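The Round Table at Stumham

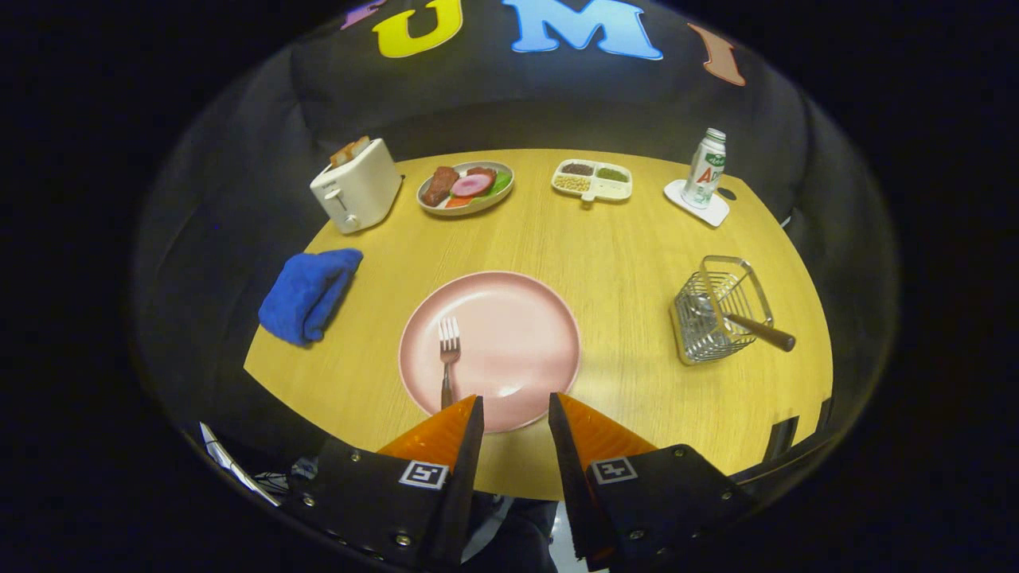 Ketsara came to the house in Stumham in August, with one suitcase and a bag of beans from her mother. Erhan had told her that dinner was at 5, and that she should not bring anything.

"I brought beans," she said at the door.

"Then we are having beans."

He had already put out the pink plate for her. It was his sister's plate when they were small, and he gave it only to guests. The toaster stood on the table too - in his family the toast was made where the people sat, so that it never had to travel.

Ketsara folded the blue towel, not very well, and put it back on the left side. She did not know yet which drawer was for towels.

"In Skumley we ate on the floor," she said. "All of us, and my uncle sang."

"Do you want to eat on the floor?"

She looked at the fork and thought about it for a long time.

"After the toast," she said, and Erhan went to find a blanket.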